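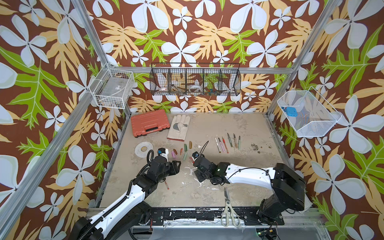

Hulcombe College Expands Marking and Layout Kits for Evening Students

The Department of Building Crafts at Hulcombe College has completed the sorting of marking supplies for its spring evening courses and will begin issuing them to enrolled students in April. A total of 80 kits will be available from the supply counter in the Briller Building, compared with 22 in the first year of the program.

Each kit is packed in a hard plastic carrying case and is intended to cover the hand supplies a student needs for measuring, marking and light preparation work. Students keep the kit for the length of their course and return it at the final session. There is no separate fee.

The expansion follows a review of shared workshop supplies carried out by Sanne Van Loon, supply coordinator for the department. The review found that the college already held most of what was required, but that it was spread among several storerooms and in many cases had not been sorted by type or condition. More than 2,000 individual items were brought together over the winter, including crayons, chalk, pencils, tape and work gloves.

"We had perfectly usable materials in boxes that had not been opened in years," Van Loon said. "The task was to bring everything to one place, decide what was worth keeping and put it where students could get at it."

Crayons and chalk required the most attention. Short pieces had collected in drawers and tool trays as courses came and went, often mixed together and without any indication of what they had been used for. Pieces long enough to be held comfortably have been kept for general marking on rough lumber and masonry. Shorter pieces are being set aside for the introductory course, where students practice on scrap board before working on finished material.

Colored pencils are treated separately. The department advises students to use red pencil for cut lines and to reserve ordinary graphite for measurements and notes, a convention that instructors in carpentry and plastering have now agreed to follow in all evening courses. Crayon should not be used on any surface that will later be painted or papered, as wax can show through the finish.

Work gloves will be issued in pairs. Francine MacPherson, who teaches the introductory course, asked that gloves be laid out and matched before they were packed, after several students last year received two left-hand gloves. Gloves with worn palms or open seams have been withdrawn. Those with scuffing or paint marks remain in use, provided the lining is sound.

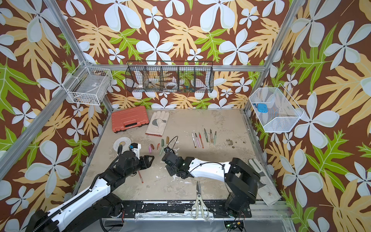 A carrying case, work gloves and a red pencil on the paint-splattered floor, with tropical-print wallpaper behind.

The spring program also includes an expanded unit on patterned wallcoverings, taught by Piyumi Chowdhury. Large-scale prints, among them tropical designs with oversized flowers and leaves on a dark ground, have been requested repeatedly by students in recent terms. They are considered more demanding to hang than plain or small-figured papers. The repeat is longer, more material is lost in matching, and an error at a corner is easily seen from across a room.

Chowdhury said that students will be asked to plan a complete enclosure of three walls on paper before cutting a single length. "A bold pattern has to be thought about as it turns the corner," she said. "Students tend to concentrate on the wall in front of them. I ask them to decide first where the seams will fall, and then we talk about the flowers."

The unit will cover measuring the repeat, marking plumb lines, matching at inside corners and finishing at floor level. Enrollment is limited to 20 students so that each may have adequate wall space. Applicants should have completed the introductory course or be able to show equivalent experience. Paste, brushes and paper are provided. Students who wish to bring paper of their own should confirm the width and repeat with the instructor in advance, and should bring enough for one full wall.

Supplies other than those in the kit will continue to be stored at the counter and signed out by the evening. These include levels, straightedges, plumb bobs and long-bladed scissors. Knives are issued by instructors only and may not be packed in the carrying cases at any time.

Dinesh Chacko, head of the department, thanked the staff of the Briller Building for making space available while the sorting was under way. He noted that the cost of the expansion had been limited largely to new cases and replacement gloves, and that the remaining funds will be directed to floor protection in the practice rooms, where years of paint and plaster have left their mark.

"The floors are working floors and we do not expect them to look new," Chacko said. "We do expect them to be clear at the end of the evening. Having a case for each student should help with that."

Students are reminded that cases must be closed and latched before they are carried through the corridor, and that nothing is to be left on the floor at the end of a session. Loose crayons and pencils are a particular concern. Instructors have been asked to set aside the last part of each evening for picking up, and students should plan their work accordingly.

Items found after a session will be returned to the supply counter and held for one week. Unclaimed gloves will be washed where the material allows and returned to stock. Anyone who finds that a kit is missing an item, or who needs a different glove size, should speak to Nkrumah Quaye at the counter before the session begins. Small and extra-large gloves are in limited supply, and a further order has been placed.

Kits may be collected from 5:30 p.m. on the first evening of each course. Students must present a current college card and sign for the case by number. Those who enroll after the start of term will be issued a kit at their first session, subject to availability. Continuing students who still hold a case from last year are asked to bring it to the counter for checking, including any contents that are damaged or used up.

The department will accept donations of unused pencils, marking crayons and unopened rolls of masking tape during counter hours. It is unable to accept power tools, abrasive products, open containers of paste or part-used tins of paint.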